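Home | Workroom | Galleries | Letters | Contact

We use cookies to remember your settings. Accept | Manage

Plain tubs, a gallery
By Celeste Maldonado
October

I have been suspicious of storage for years. Every catalogue that drops on my mat promises that a better box will give me back my afternoons, and every autumn I end up with the same muddle in a newer box. So when three or four readers wrote in to say that the open metal bin, the big sloping kind you find in packing rooms, is the answer to small mixed things, I was not inclined to believe them. I mean toys, wrapped bits, the stuff that has no drawer.

Still, I said I would look into it properly, and this page is what came of that. It is a short gallery with a lot of grumbling attached. If you want shelves with labels on, the Gudstead page is still up and people seem to like it more than I did.

The case for the open bin, as it was put to me, goes like this. You can see everything. You can get both hands in. There is no lid to lose. Sloping sides send things down to the floor of the bin, so they don't perch in corners. Rusel, who sell a version of it, make a great deal of the slope in their leaflet. I would say that a washing-up bowl has sloping sides too, and I have never seen a leaflet about it.

The case against is that an open bin is a bin. Things go in and they stay in. I gave one 2 weeks in the back room and by the end of the first there was a bicycle bell in it, and a letter.

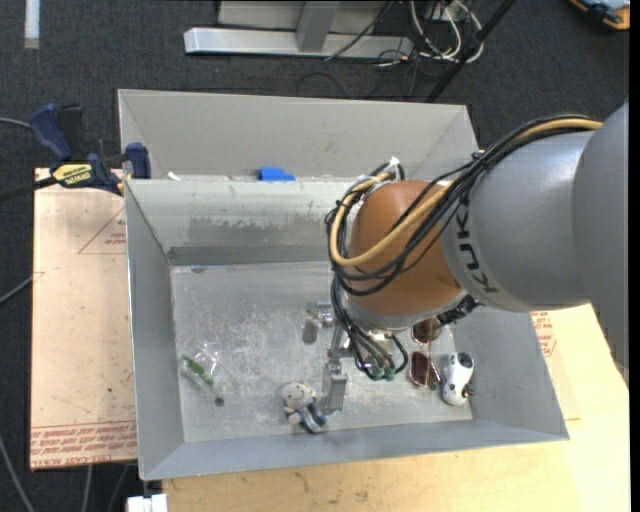
Scuffs are the part the catalogues leave out. Grey metal looks very smart when it is new, and then the floor of it picks up pale scratches and a cloudy sort of smear, and you either mind that or you don't. I thought I wouldn't mind. I have been at mine with a soft cloth and with the stuff Hendora sell for the purpose, and the cloth did as well as the stuff. The scratches are there for good. One reader tells me hers have "mellowed", which I take to mean she has stopped looking.

Wrapping is a separate quarrel. Small things in crinkled clear plastic are a nuisance in any container – they slide, they catch the light, and you can't tell what you have got hold of until you have turned it over. People say keep the wrapping on and the thing stays clean. Perhaps it does. I take it off, and so far the dust has done no harm that I can find. If you are keeping things to give away later then I suppose you must leave them as they are, but put them on their own, away from the loose toys.

As to how much to put in, I have had all sorts of advice. Mudaliar's booklet says a bin of the large size will take 100 small items, and I dare say it will, in the way that a cupboard will take a piano if you shut the door hard enough. With a handful on the floor of it, spaced out, you can pick up the one you want. Past that you are stirring. My own limit is whatever I can see without moving anything, and it comes to far fewer than the booklet would like.

A word on price, as I was asked. The one I tried was lent to me and has gone back. I wouldn't have paid for it new. Second-hand, from a firm clearing out, I might, provided the rims were smooth and somebody else did the carrying. They are heavier than they look and there is nowhere kind to hold them.

Letters on the last gallery ran to 674, mostly about drawer dividers, and I have read some 5 or so that changed my mind about anything. You are welcome to try again. I would like to hear from anybody who has used an open bin for more than a year and still knows what is at the bottom of it.

Next month it is baskets with lids – I have my doubts about those as well.

Sign up for the newsletter and get new galleries by email. You can unsubscribe at any time.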